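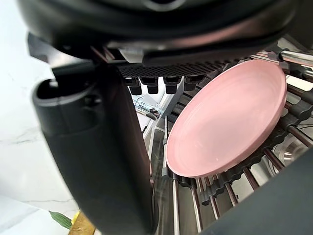 Terketano kitchen notebook, 6 October 2019

Back on the dish rack question today. I had promised myself I'd leave it alone until the new shelf was up, but the shelf brackets still haven't shown up and I was standing in the kitchen anyway, so here we go again.

The pink plates are the fussy ones. They have that raised rim, and the rim wants to ride up on a tine when you'd like it to slide down between two of them. If you come in straight from above it catches. If you tip the plate a little first and let the bottom edge find its slot, it goes in sweetly and stays there (well, it leans, but leaning is fine, I've stopped fighting the lean). I wrote the opposite in April, I know. I was using the old rack in April and the gaps were wider. Please ignore the April page, or at least that half of it.

Went through the spacing notes again over coffee. The Clunex rack sheet gives you one spacing for "plates" as if a plate were a plate, and it's no help at all with anything that has a deep rim. I'm going to keep my own list from now on, in the back of this book, in pencil.

Then the sink. I like the double bowl more every week. You can have the rack sitting in one side and keep the other side free for rinsing, and the counter doesn't turn into a swamp. The marble looks lovely and I worry about it constantly — coffee, lemon, anything tomato. Somebody (me) left a tea bag on it last month and I spent a good half hour with baking soda.

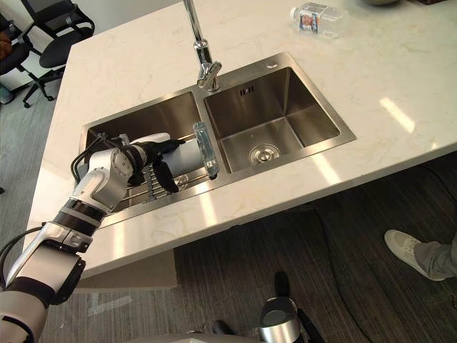 Anyway, glass. Clear glass is what I'm slowest with, and I'd like to be less slow. My rule for now is that glass goes in last and comes out first, and it never gets parked on the rim between the bowls while you "just deal with something else." I know exactly how that ends. We started the year with a nice matched set from Okotik and it's not a matched set anymore!

The wire rack that drops into the sink is good for a short load. It has handles at the front and back, so you can lift it by both and tip the water off before you move it. Wipe under it, though. Things collect down there and you don't see them until you lift the whole business out, and then you're sorry. I've asked for a second one. The budget sheet says 200 for all kitchen odds and ends until the end of the year and I think a rack is a perfectly respectable odd or end. 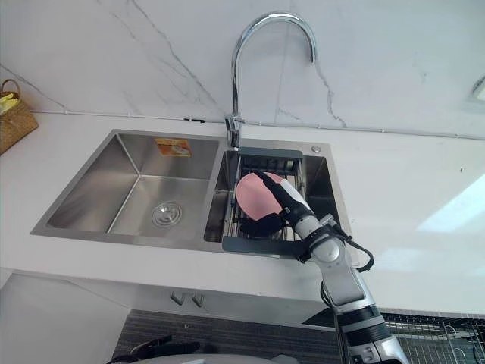 Pink plate upright in the sink rack, faucet side.

Standing plates up in the sink rack works nicely, with one complaint: the wires are thin and a plate can shuffle sideways if the one next to it gets bumped. I tried putting the heavier Đồng bowls at the ends as bookends and that settled everything down. Try it before you tell me it's silly.

Tumblers next. I go back and forth on these. The tall ones take up so much height that whatever sits beside them has to be low, so I've been pairing them with the square plates and keeping the round ones together in their own stretch of rack. It looks a bit odd when you open the door but it loads faster, for me anyway.

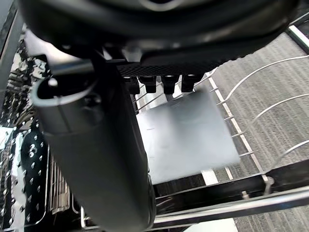 Dark gray tumbler, pale square plate next to it in the rack.

Still to do: pencil list for the rims, chase the shelf brackets, order the second rack, buy more baking soda. And if you borrow the long bottle brush, put it back on its hook by the window, I spent ages looking for it this morning.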